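Home Reviews Indoor Plants Tools Archive Contact

The Pleton moisture meter, after six weeks of poking
January
By Nazmiye Akgül

I have owned three moisture meters and thrown two of them away, so the Pleton did not get a warm welcome. It has a single metal probe, a round dial and no battery. The dial runs from dry through moist to wet, with colors to match. The package claims it "ends overwatering." A probe with a dial can't do that. The person with the watering can has to do it.

The booklet lists 147 plants with a recommended reading for each. I looked up the ones I grow. The snake plant is given the same number as the fern, which made me wonder who wrote the list and whether they had met either plant. Peace lily appears twice with two different readings. I stopped using the booklet after that.

Then I tried the meter itself. My first test was plain potting mix straight out of the bag, and the needle sat just inside "moist." Fair enough. I watered it, gave it an hour and tried again, and the needle went to the far end. So it knows the difference between damp and soaked. My finger also knows this and cost me nothing.

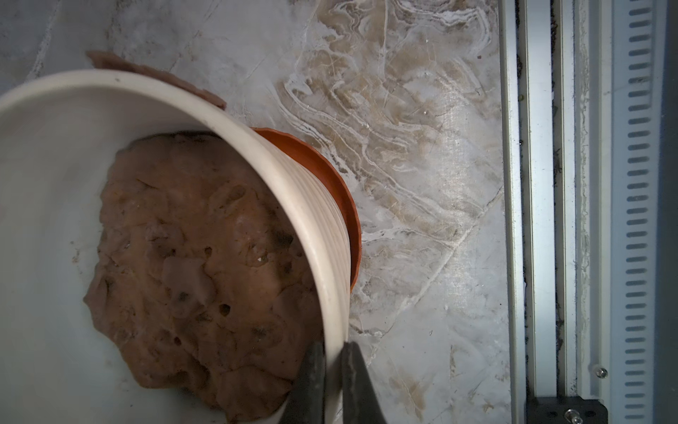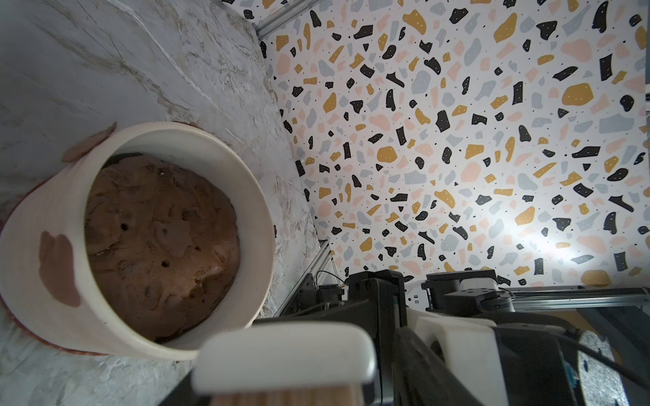
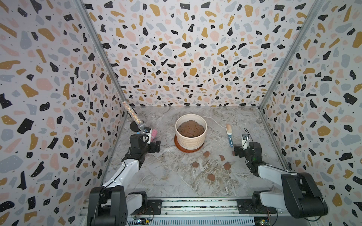 Terrazzo pattern on the walls, pale gray marble pattern underneath.

The middle of the dial is where I lose patience. I pushed the probe into the same pot at six spots, all to the same depth, and the readings wandered from 3 to 7. Some of that is real, I suppose. A pot dries from the top and the edges first, and a clump here or an air pocket there will fool any probe. But if the answer depends that much on where I stick the thing, I would like the makers to say so somewhere, and they don't.

It does worse in chunky mixes. My orchid bark read bone dry ten minutes after a soak, with water still running out of the bottom. My friend Hüsnü Tokgöz grows far more orchids than I do and told me no cheap probe works in bark. He has a Kalenham, the older kind with two prongs, and says his is just as useless for orchids. I borrowed it for a weekend. In ordinary mix it agreed with the Pleton more often than I expected, though it bent slightly on a stone and I had to own up to that.

Something else I noticed is that fertilizer pushes the needle up. I fed the pothos at the normal strength, let it dry for days until the pot felt light, and the meter still said "moist." Anyone who trusted the dial would have left that plant thirsty. Lifting the pot gave me a better answer.

On the good side, the probe is long enough to reach the bottom third of a deep planter, where my finger can't go, and that is the one job I kept using it for. The big rubber plant in the hall was far wetter down there than I had guessed — I skipped a watering and it dropped no leaves, for whatever one plant is worth. The probe cleans up easily. The dial is readable without my glasses. No rust yet, but you are told to wipe it after each use and I mostly have.

The seller's page at Skusa shows 1666 reviews, nearly all of them glowing, and plenty written the day the box arrived. Give those the weight they deserve.

I'd buy it only if you keep deep pots in regular potting mix and you tend to drown them. For small pots on a windowsill, lift the pot. For orchids, save your money. Mine lives in the drawer by the back door now and comes out for the rubber plant.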